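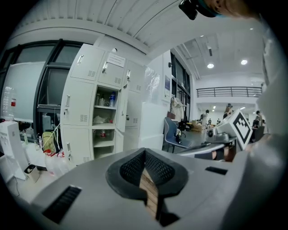
So what goes back in a locker once it's been cleared out? Water bottle, small personal stuff, and nothing that can leak or smell by morning.

Notebook, March, just after 2. Spent the first part of the afternoon on the lockers with Meenakshi. We agreed on 18 compartments for people and the rest for spares, and she's typing up the list (I still owe her the Chettiar key numbers!). Wiped the shelves with the Plastov cleaner, which I like a lot better than the old stuff.
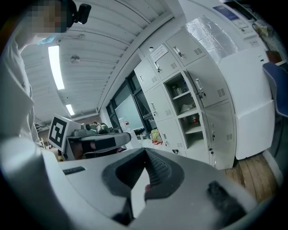 Labels are my next headache. The Arora ones curl at the corners, so I want to try printing on the thicker stock, bigger letters too. The long tube light on the ceiling should help if we can read them from the bench side, and I'll ask Jagadeesh to try it from there. He wants up to 44 labels, spares included.

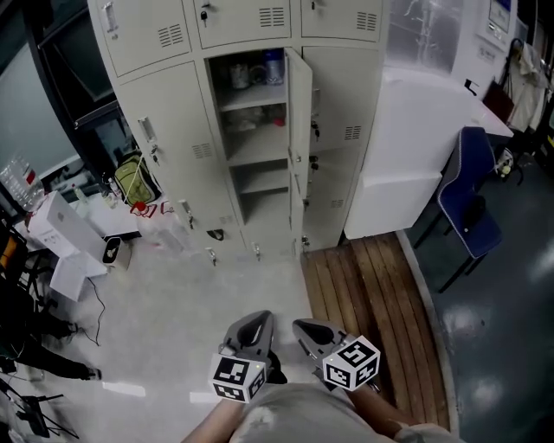 Photo: Idalina Fonseca

Keys! Please take yours out of the lock when you're done, I'm writing this for me as much as anyone. The blue chair can stay by the white cabinet for now. Karthikeyan wants the boards in front of the lockers lifted and swept under, 9 tomorrow morning, bring the wide broom.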